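Our Table-Setting Project: Pouring a Drink From Start to Finish

For our home skills project, our group picked the plainest thing we could think of, which was getting a drink from a bottle into a wine glass without making a mess. Sounds easy, right? We wrote up 6 pages of notes on it! We wanted a big light-colored table with nothing fancy on it, so that drips would show up right away and we could see where everything was. 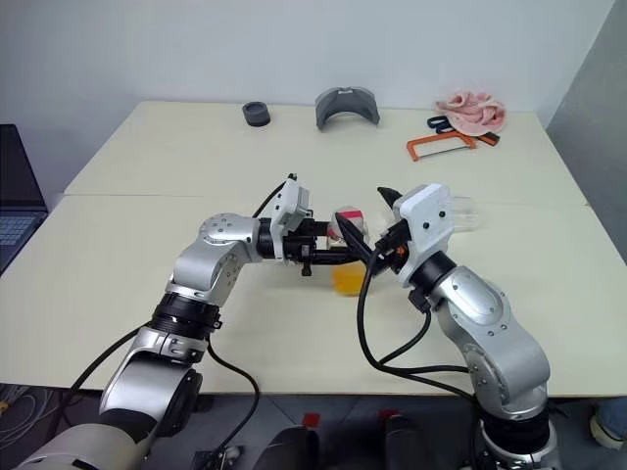

Why start with the small containers and leave the glass for later?
Small things tip over the easiest, so we wanted our grip sorted out before any glassware came near the table.

The glass was the part I worried about most. A wide bowl on a skinny stem looks great, but bump it once and over it goes (ask me how I know). We decided to stand it near the middle of the table and bring the bottle to it, tilted nearly flat, with the open mouth just above the rim. 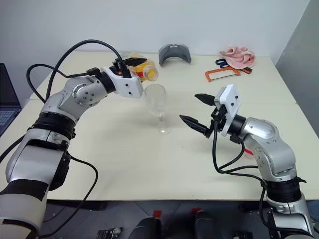
Caps and Labels

Once you have more than one bottle going, you need to tell them apart. We liked bright tape for this! A strip of red across a white screw cap is easy to spot, and it costs next to nothing. Big caps with ridges are also nicer to twist than the tiny smooth kind. Our cap notes went into the class newsletter.
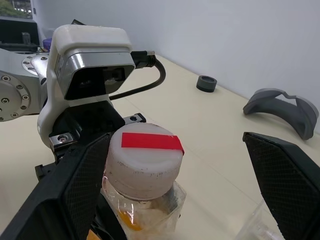
KISTGATE, November. The pouring group has now logged almost 176 practice pours, with plain water for most of them. Their next job is a full place setting, and they'd love to borrow a second tablecloth.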